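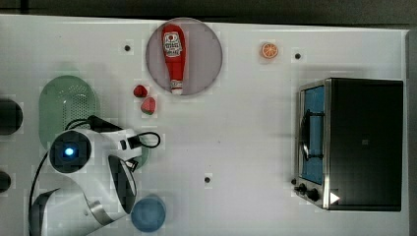

I've been putting off writing about our table rules because, well, they're rules, and who reads those for fun? But Baiba Sproģis asked me for them in May and I sent her such a muddle of half-sentences that I owe her (and you) a proper version.

So, the first one. Everything on the table gets reset between runs, even if the arm never touched it. I used to skip this. Then I went back through 1,455 runs on Wanero and found whole afternoons where a cup had crept a finger's width each time, and I had to throw the lot away. Gutting!

Second – hands off while the arm is live. I know it's slow, and I know it's only a little nudge to a strawberry. Stop it, wait, then reach in. Stelios Xenos makes new people say "stopped" out loud before they move and I thought that was daft for 14 days, and now I do it at home with the kettle.

Cables are the one I nag about most. Take the arm to its furthest reach in every direction before you start, by hand, and watch the slack the whole way round. If it pulls or drags across the table, sort it then and there.

And write down what you changed! Swapped a bottle, shifted the oven, anything. We keep a paper sheet for it, two columns, dead simple, and Lill types it up when there's a gap.

I still haven't settled on a rule for shiny things, so if you've got a good one, put it in the comments.

Recent posts
Six weeks with Skakeo
Labelling your spares box
Moving the Palau bench upstairs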